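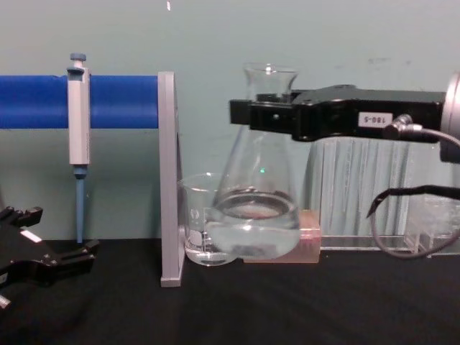
About Dunell

Reading time: 4 minutes

Dunell is a testing laboratory for private water supplies. We analyse water from boreholes, wells, springs and rainwater tanks, mainly for farms, holiday lets, small food producers and households that are not connected to the mains. We do not sell filters, softeners or ultraviolet units, and we take no commission from firms that do.

The laboratory is at Flumness, in a single-storey building on the harbour road. The microbiology room and the chemistry room have separate entrances and separate air handling. Samples are received at the hatch on the north side, where there is short-stay parking.

What we test

The standard domestic suite covers total coliforms, E. coli, enterococci, pH, conductivity, turbidity, colour, nitrate, nitrite, ammonium, iron, manganese, lead and copper. Most customers need nothing beyond this. Supplies in hard rock areas may also need arsenic, fluoride or radon, and we will advise on this from the grid reference of the source.

The agricultural suite leaves out lead and copper unless requested and adds sulphate, chloride, sodium and total dissolved solids. Livestock tolerate higher dissolved solids than people do, so the limits printed on an agricultural report differ from those on a domestic one. A supply that serves both a house and a trough should be tested under the domestic suite.

Pesticide residues are not tested in-house. Samples for this work are passed to Sandhu, a subcontract laboratory, and the results appear on our report marked with an S. Subcontracted work adds several working days.

Sampling

Bottles are supplied free of charge with every booking. The microbiology bottle contains a small amount of sodium thiosulphate, which neutralises any chlorine present, and should not be rinsed out before use. The metals bottle contains dilute acid and must be kept upright and away from children.

A microbiology sample should reach us on the day it is taken and be kept cool and dark on the way. If it arrives more than 24 hours after sampling we will not analyse it, and a replacement bottle will be sent. The chemistry bottles are less sensitive to delay, with the exception of nitrite and ammonium.

For lead, two samples are normally taken: one drawn first thing before any other tap is used, and a second after the pipe has been flushed. A high first result and a low second one points to pipework or fittings inside the building. Where both are high, the source or the supply pipe should be looked at.

Customers who would prefer not to sample for themselves can book a visit. Visits are made within 90 kilometres of Flumness. Island addresses are covered by arrangement and depend on the ferry timetable.

Reports

Reports are issued as a PDF and, on request, by post. Each lists the determinand, the method reference, the result, the unit and the applicable limit. Results over the limit are printed in bold. If E. coli or enterococci are found in a domestic sample we telephone the customer the same day and do not wait for the chemistry to finish. Customers should therefore give a number that will be answered.

Raw data is held for six years. Water retained from a chemistry sample is kept for 30 days and then discarded, so queries about a result should be raised within that period.

History

The business began as the water section of Zanance, a land drainage contractor, which needed nitrate figures for its own ditch and outfall surveys. It became a separate company under its present name when outside work overtook the internal work. The drainage firm remains a customer and holds no shares.

Our technical manager is Wanting Qin, who signs all microbiology reports and is the contact for method queries. She joined as an analyst in the chemistry room and set up the present membrane filtration procedure.

The domestic suite method list was last revised in January. The revision lowered the reporting limit for manganese and changed nothing else.

Page last updated 3/17/19

Filed under: Company / Who we are

Related pages
Book a sample kit
How to take a first-draw lead sample
Understanding your nitrate result
Price list: domestic and agricultural suites
Opening hours for the sample hatch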